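Search this site Search Go Popular searches: grippers jaw pads spare bolts

The Wanitetti hand-held gripper – how I set mine up and keep it going

23/07/2021
By Sandamali Bhattacharjee

I've had the Wanitetti since March and I've been meaning to write a proper page on it, mostly so I can stop sending the same email to everyone who buys one. It's a hand-held gripper: you carry it to the job, close the jaws on a thing, move the thing, let go. Mine gets used for household jobs like sorting the washing, and soft cloth is far harder on a gripper than boxes or tins ever were.

It comes from Gundero part assembled. The base plates are already on, so what's left for you is the jaw arms, the housing and the fingers. Do the arms first and leave every bolt finger tight until the fingers meet properly. I did mine up hard straight away (I was excited!) and had to take the lot down again, because one finger sat a whisker proud of the other and it wouldn't hold so much as a sock.

To get the fingers level, close them on a strip of ordinary printer paper and pull. If it slides out on one side you're not there yet. Nudge, try again, then tighten the bolts a bit at a time, going from one side to the other. Allow two cups of tea for this.

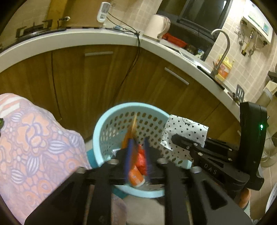 Fingers shut on one corner of the heart-print cloth, up over the rim of the basket.

Corners are your friend with washing, by the way. Take hold in the middle of a cloth and you get a big floppy bundle that drags everything else up with it. Go for a corner or a hem, close slowly, and lift straight up until you're clear of the rim before you swing away.

Now, looking after it. Fluff is the main enemy. It works its way in behind the fingers and packs down into a sort of felt, and then the jaws stop closing fully and you start blaming the motor. I go in with an old toothbrush after every 12 loads or so and wipe the pads with a damp cloth. No oil on the pads, ever! A tiny dab of dry lubricant on the pivots is fine, but wipe off what squeezes out or you'll be washing your towels again.

The bolts on the arms do creep. I run a hex key over them on the same day as the fluff, and I've put a dot of paint across each head so I can see if one has turned. The only real repair I've had was a worn pad, which I swapped for the Dranduletti ones. They're a touch thicker, so you have to do the paper test again from scratch. They seem grippier on thin cotton, less good on towelling.

My counter said 3,397 closes last time I looked, and it's still on the original pivots.

Comments

Jacobus Mabuza
Did the paint dots on mine last night and two had moved already. Which lubricant are you using? The Lakatos spray went gummy on me.

Sandamali Bhattacharjee
A PTFE one from the bike shop, Jacobus. Spray it on a cotton bud first, never straight at the pivot.

hexkey_jo
Do the thicker pads need longer screws?

Sandamali Bhattacharjee
Mine went on with the old ones – just about!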